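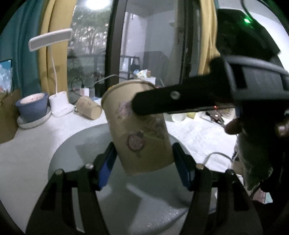 # Pappbecher „Brellel“ mit Blumenzweigen

Beiger Pappbecher für Kindergeburtstag, Büro und Teeküche. Aufgedruckt sind rosa Blumenzweige und eine runde rosa Comicfigur.

## Angaben zum Artikel

- Material: Papier, innen beschichtet
- Inhalt: 300 ml
- Packung: 20 Stück
- Artikelnummer: 684
- Für Getränke bis 70 Grad

Der Becher ist für den einmaligen Gebrauch gemacht. Bitte stellen Sie ihn nicht in die Mikrowelle und auch nicht in die Spülmaschine. Bei sehr leichten Bechern kann es passieren, dass sie auf dem Tisch umfallen, darum empfehlen wir, sie erst am Platz zu füllen.

## Lagerung

Die Packung trocken aufbewahren, mit der Öffnung der Becher nach unten. Eine angebrochene Packung wieder gut verschließen.

## Bestellung

Wir liefern einzelne Packungen und ganze Kartons. Ab Januar gibt es zum gleichen Muster auch Servietten von Garg. Für Fragen zu größeren Mengen schreiben Sie bitte an Frau Kusum Semwal, sie antwortet auf Deutsch und Englisch. Muster verschicken wir auf Wunsch, zwei Becher pro Kunde.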